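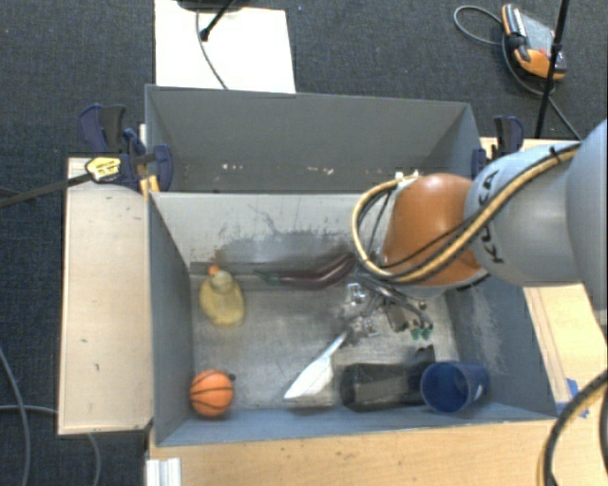 Why do things have colours?

Look round the room you are in. You can probably see something grey, something orange and something blue without getting up. We use colour words all day long, but colour is a strange thing once you start to think about it. A carrot looks orange at lunchtime, yet in a completely dark cupboard it has no colour that you can see at all.

It starts with light

Sunlight looks white, or has no colour that we notice. It is really a mixture. When sunlight passes through raindrops, the colours in it spread out and we see a rainbow: red, orange, yellow, green, blue, indigo and violet. All of those colours were in the light before it reached the rain.

Light travels as tiny waves. Red light has the longest waves that our eyes can see and violet has the shortest. Even the long ones are very small. You could fit more than 100 waves of red light across the thickness of a ruler.

What happens when light hits something

When light lands on an object, some of it is soaked up and some of it bounces off. Scientists say the light is absorbed or reflected. The light that bounces off may reach your eye, and that is the part you see.

A ripe tomato absorbs most of the green and blue light and reflects the red. A leaf reflects green light better than red or blue. Snow reflects nearly all the colours together, so it looks white. Coal absorbs nearly all of them, so it looks black. Grey things are in between. They reflect a bit of every colour in fairly equal amounts.

How your eyes join in

At the back of each eye is a layer called the retina. It has special cells in it called rods and cones. Rods work well in dim light but cannot tell one colour from another. Cones need brighter light. Most people have 3 kinds of cone, and each kind responds best to a different part of the rainbow. Your brain compares the messages from all of them and works out the colour.

This is why your bedroom looks grey at night with only a little light coming under the door. Your rods are doing most of the work.

Some people have cones that work differently, so they may find it hard to tell red from green. This is called colour blindness, although most people who have it can still see plenty of colours. Dogs have only two kinds of cone. A red ball on green grass is not easy for a dog to spot by its colour, and a blue one is much easier.

Try it yourself

You will need a torch, a red sweet wrapper you can see through, an elastic band, and some red, green and white paper.

Fix the wrapper over the end of the torch with the elastic band. Wait until it is dark and close the curtains. Shine the torch on each piece of paper in turn. The white paper will look red. The red paper will look bright. The green paper will look very dark, as there is hardly any green light for it to reflect.

Words to know

Absorb: to soak up.
Reflect: to bounce back.
Retina: the layer at the back of the eye that senses light.

Written by Aarti Bhardwaj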